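Restus narrow fingertips for board teardown, worth the money?
Board: Grippers and End Effectors
5 replies

solderwick
We strip old desktop boards for parts and I'm tired of making my own fingers. Restus sells a narrow fingertip set for parallel grippers, 200 for the pair with the adapter plates. The sales page has the word "surgical" on it four times, which made me put my wallet back in my pocket. Has anyone here used them on CPUs? Memory sticks I can manage. It's lifting the processor out of the socket that eats my afternoons.

mill_and_regret
Bought a set in November. They're fine. I would have called them "narrow" and left surgery out of it. The reach is good and you can get down between the capacitors and the socket without knocking anything over. The rubbery coating is another matter. Mine started peeling at one corner within 2 weeks, and I was told by email that this was "expected settling." My house is also settling, but I didn't pay Restus for that.

Veronika Aebischer
I'll stick up for them a little. I teach the evening bench class and we run the Restus tips on the Fenholm arm every Tuesday. Coating wear depends a lot on how you come in. If you drag the tip across the socket frame on every approach, then yes, it will look chewed. Come straight down, close slowly, and set the force lower than your instincts tell you.

Here's the sort of position I mean, both tips at the bottom edge of the lid with the board still in its chassis. Old thermal paste is the other thing to watch. Wipe the lid before you blame the grip. 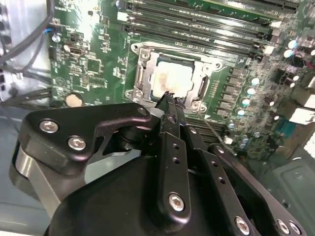 Settings I'd start from
Closing force: 5 N, and go up only if it slips
Approach speed: 20 mm/s for the last stretch
Retention lever: release it by hand first, unless you enjoy shopping for sockets

mill_and_regret
5 newtons won't hold a lid with any grease on it. I've tried. It picks up beautifully, travels an inch and a half, and then you're on the floor with a flashlight. I run double that and have yet to crack anything I cared about.

Veronika Aebischer
"Anything I cared about" is doing some heavy lifting there. Better than your gripper, by the sound of it.

torque_wrench_ted
Get the Rernholm ones. Half the price, no coating to peel, and the manual is a single sheet of paper that mostly shows you where the screws go. They're a hair wider, so on a crowded board you'll have to rotate the wrist to get in. I can live with that.

solderwick
How much wider is a hair? I have a row of capacitors right next to the socket and they've suffered enough.

torque_wrench_ted
Wide enough that I stopped measuring.

mill_and_regret
For what it's worth, Ambrose will rent you the Restus set by the month and take it off the price if you keep it. Ask for the uncoated version. It isn't on the site, but they have it.

solderwick
Renting it is. I'll post again when I've dropped something.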